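The Last Ferry Clerk at Teltside

The ticket office at Teltside is the size of a generous closet, and the man who runs it has asked me not to print his name, on the grounds that everyone who matters already knows it. He has sold tickets for the Herholm crossing through 2 changes of ownership and one change of boat, which he considers the greater loss.

"The old one leaked," he says. "But it leaked in places you could plan for."

The crossing carries 499 people on a good summer day. In April it can carry a dog and a man who has misread the timetable. I ask what he does in the slow months.

"I answer the phone. People want to know if the ferry goes to Brabec. It has never gone to Brabec. Brabec is on a hill."

He still writes every ticket by hand, 215 to a book, and keeps the stubs in cookie tins under the counter. The operator, Rasier, sent him a printer two years ago. He says it is a very nice printer and that it holds the door open in the summer.

Does he ever take the ferry himself?

He looks at me for a while. "What would I do in Herholm?"

There is talk of a bridge, as there has been since before he started. The latest plan would bring almost 2,000 cars a day past his window, and I wonder if that worries him.

"They'll need somewhere to ask where the ferry went," he says, and goes back to his stubs.
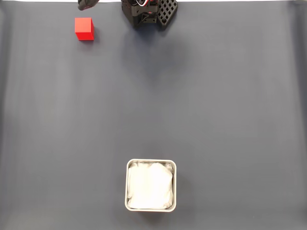
I bought a return ticket on my way out. He charged me full price and spelled Herholm with one H.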